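Jillen Trails: surface and access notes for off-road riders

Version 3

What you get

A table of trail segments in and near the Jillen riding area, with the surface, the width at the narrowest point, and whether you are allowed to be there. The last of these is the column people skip, and it's the reason the other columns exist.

There are 80 segments and 21 gates. A segment runs from one junction to the next. If a junction is only a junction because riders keep cutting the corner, it isn't in the data, and please stop cutting the corner.

Files

segments.csv: one row per segment
gates.csv: one row per gate, with the side the latch is on
tracks.gpx: the lines themselves, for looking at on a map

Columns in segments.csv

id: a number. Gaps are segments that have closed. We don't reuse numbers, having tried it once.
name: the local name, where there is one that can be printed.
surface: gravel, clay, sand, rock, mixed. Clay in November should be read as "lake".
min_width: in centimetres, measured between whatever would hurt.
grade: 1 to 7. See below.
access: open, seasonal, permit, closed.
checked: the month somebody last rode or walked it.
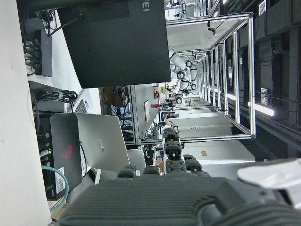
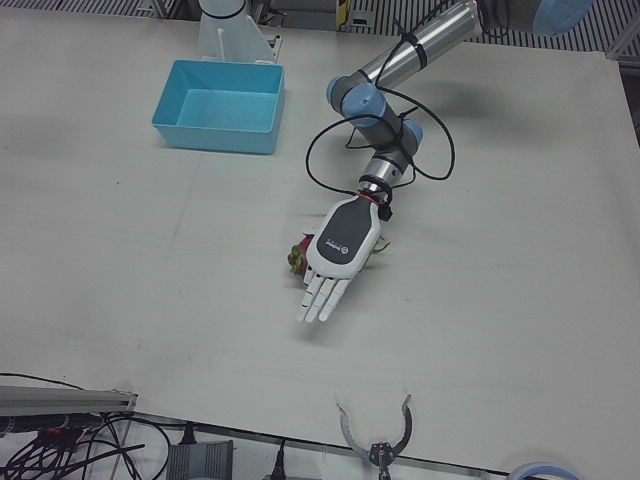 Grades

Grade 1 is a farm track. Grade 7 is the Šimkus climb, which was graded first and had the rest of the scale built underneath it. Grades are for a dry day on a trail bike with proper tyres. Quad riders should look at min_width before they look at the grade, preferably at home.

Grades are opinions. Where two riders disagreed by one step, the harder grade went in. Where they disagreed by more, they were sent back together.

Known problems

The gpx lines wander under the pines on the north side, and in two places they cross a pond. The trail goes round the pond.

The name column contains Šimkus with its proper first letter. If your spreadsheet turns it into soup, open the file as UTF-8.

Seasonal closures are set by the landowner, who lets us know by putting a chain across the gate. A sign at the gate always beats a row in this table.

Segment lengths are missing. They were in version 2, and they were wrong.

What it's not for

Please don't load it into a sat nav and follow the voice. Please don't use it to plan night rides, races, or anything with a stopwatch in it.

Corrections

Send the segment id, the month you rode it and what has changed. "It's all different now" has been received several times and is hard to enter in a table. Photos of ruts are welcome if there is a boot in them for scale.

Licence

Free to copy, print and pass on, provided the access column goes with it. Earlier versions are in the folder called old.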